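4. Swapping the fingertips

With the controller settled, we could finally get to the part I'd been itching to write up, which is the fingers. Everything in this section uses the same small tabletop arm, the same toy kitchen and the same policy checkpoint. The only things we changed were what sits at the end of the gripper and which camera the policy gets to look through.

We had two sets of fingertips. The first came with the Tustar kit: plain hard plastic, flat on the inside, nothing fancy. The second set is our own layered pad, which Tihomir Lazarević cut and glued over a couple of evenings in January using sheet material from Kwok (he'll tell you the glue was the hard part, and he's right). I'll call them "hard" and "layered" from now on, so I don't have to keep typing product names.

4.1 Setup and tasks

The arm is clamped at the desk corner with the kitchen pushed up right next to it. We went back and forth on this a lot. Pull the kitchen away by even a little and the far burner goes out of comfortable reach, so the elbow straightens and the wrist starts to shake. Push it in too close and the forearm has no room to fold when it goes for the sink.

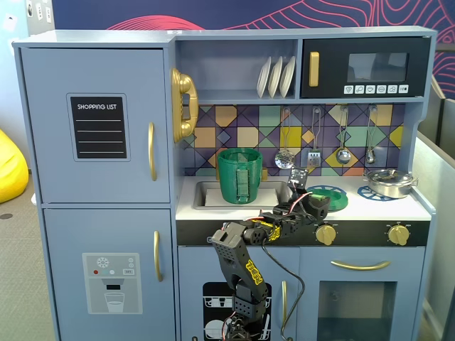
We ended up marking the kitchen's feet on the carpet with tape and leaving it alone for the rest of the study, which I'd recommend to anyone trying this. Before the tape, Erick Tanui and I lost most of a Thursday to a policy that had "gotten worse" overnight. It hadn't. The kitchen had moved.

There were seven tasks in all. Most of them are short pick-and-place moves between the sink, the two burners and the open counter: the mug, the lidded pot, the green dish, and a small cube that has to go into the dish. Each finger set got 175 trials, spread evenly over the tasks, and we alternated finger sets in blocks so that neither one got all the warm-servo time late in the day.

The cube was the task I watched most closely. It's light, it has flat sides, and you'd think any gripper could manage it. But the last bit of the move happens right over the rim, and a small twist in the grasp there is enough to catch an edge on the way down. 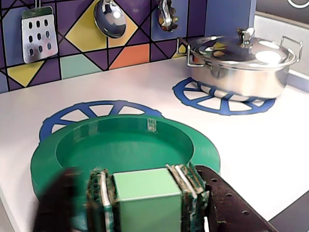
Figure 1. Cube task with the layered fingertips, cube held at the near rim of the green bowl.

4.2 What the fingers changed

On the cube, the layered pads won easily. They finished around 80 percent of their trials, and when they failed it was mostly because the arm stopped short and not because the cube slipped. The hard fingers tended to pinch the cube near a corner and let it rotate on the way over, and the policy had no idea what to do about a rotated cube. I did expect some difference here — just not one we could spot from across the room.

The mug went the other way. Its handle is big and stiff, and the hard fingers slid over it cleanly. The layered pads dragged on it, and if the approach was a little off they'd push the mug along instead of closing on it. We tried trimming the front edge of the pads, which helped with the drag but made the cube grasp worse, so we put the full-size pads back on and left both results in the table as they are.

Lifting the pot lid was a mess with either set, and I don't have much to say for our choice of task. The knob is tiny and shiny. Six of our runs had to be thrown out and repeated after the arm bumped the backsplash hard enough to trip the Trosutico controller's current limit.

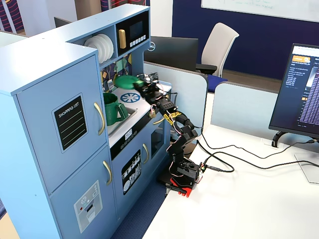

That limit deserves a word of its own, by the way. The default is set low, and we left it there for every trial so the two finger sets would be treated the same. Raising it would probably have saved a few runs, but it would also have let the arm lean on things, and leaning hides a bad grasp really well.

4.3 Where the camera goes

We compared a fixed side view with a small board camera riding on the gripper, both streamed through the Wullard capture tool at the same rate. The gripper camera was better for anything that came down to the last inch or so, and the side view was better for finding the object in the first place. Running both was best on every task except the mug, where adding the side view made no difference we could measure. 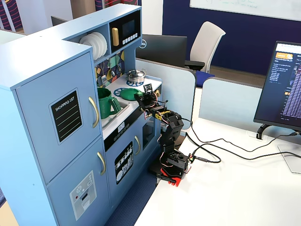

Figure 2. Desk and toy kitchen layout, with the camera board on top of the gripper and the arm reaching over the counter near the green plate.

The cost of the gripper camera is cabling. Every extra wire along the arm is one more thing for a joint to tug on, and we re-routed ours twice before the wrist could turn all the way without pulling. Erick's fix was to leave a generous loop at each joint and tie the cable down only in between. It looks untidy, but we kept it that way for all the trials reported in Section 5.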